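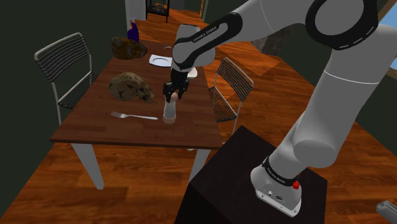 Wie bekomme ich Kratzer aus meinen alten Film-DVDs?

Bei feinen Kratzern hilft oft weiße Zahnpasta, und zwar die ganz simple ohne Körnchen und ohne Gel. Ein erbsengroßer Klecks auf ein weiches Baumwolltuch, dann immer gerade von der Mitte nach außen wischen (bitte nicht im Kreis!), lauwarm abspülen, abtupfen, fertig.

Ich hab das letzten Juli bei meinem Lieblingswestern probiert, der immer genau beim Duell hängen blieb, und seitdem läuft er wieder durch! Bei zwei anderen Scheiben war leider nichts zu machen, die hatten Schrammen auf der Etikettenseite, und da sitzt nun mal die Datenschicht ziemlich nah dran, zumindest bei CDs.

Marlene schwört ja auf Brillenputztücher. Für Fingerabdrücke prima, für Kratzer hat es bei mir nix gebracht. Und lagert die Hüllen bitte stehend! Meine sind jetzt im Flurregal, mehr als 6 Bretter voll, nach Regisseur sortiert, und am Donnerstag kommen die Serienboxen dran.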